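### 3.2 Storage and handling of game sets

Second part of the field work, after the interviews on house rules (3.1). We asked each club how its sets are kept between meetings, who gets them out and what goes missing. Trimdale and Trokdale keep everything in one cupboard. Cirberg has no cupboard, so members carry sets home and bring them back on Saturday. That difference matters more than we expected when we wrote the protocol.

Kirui did the Trimdale visits, Reinholz the other two. Notes were taken by hand and typed up the same evening. Where the two sets of notes use different words for the same thing we kept the word the club used — "case", "tin", "box" — and only merged them for Table 2. Jardine checked the merged list against the notes and found 11 entries that had to be moved.

Cards wear out first. Everyone said so. At Trimdale a deck is retired when one player can call a card from the back, and the old decks go to the kids' table or get used as scrap for score keeping. Chips hardly wear at all but they wander. Pockets, coat linings, the wrong set. Trokdale lost a whole color over one winter and replaced it with a close match from a different maker, wich players still complain about. The replacement chips are lighter and stack badly on the old ones.

Type of container seems to shape how a set gets put away. With tins and cardboard boxes people tip the chips in and close the lid. With a hinged case they are more likely to sort, even late in the evening, and at Cirberg two members told us seperately that a case left open on the table is the signal that the night is over. We did not ask about this, it came up both times.
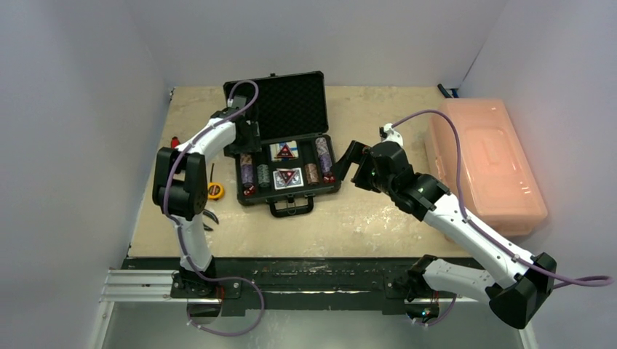

**Figure 2.** Open poker case with foam-lined lid and front carrying handle.

Hinged cases have their own problems. Foam crumbles with age and the crumbs get between cards. Latches bend. Three of the respondents keep a case shut with a strap or a rubber band and see nothing odd in it. Weight is the other complaint — a full set is a lot to carry on a bus, and at Cirberg this decides who hosts. Members with a car end up with the sets, and the person with the sets ends up picking the game. Halvorsen's earlier notes on the Shabalala league hint at the same link but he was looking at seating and did not follow it up.

Sorting order was less settled than we assumed. By color, mostly. By value at Trokdale, where the colors no longer line up. One Trimdale respondent sorts by how clean the chips are and puts the worst at the bottom. Asked if others do it her way: "No, they do it wrong and I redo it."

Limits. Interviews ran from 9 in the evening on, after play, so people were tired and some answers are short. Nguyen-Tran repeated two of them in July and got longer answers but no change in content. Missing chips are self reported. Counts by club are in Table 2, house rules on lost pieces in 3.3.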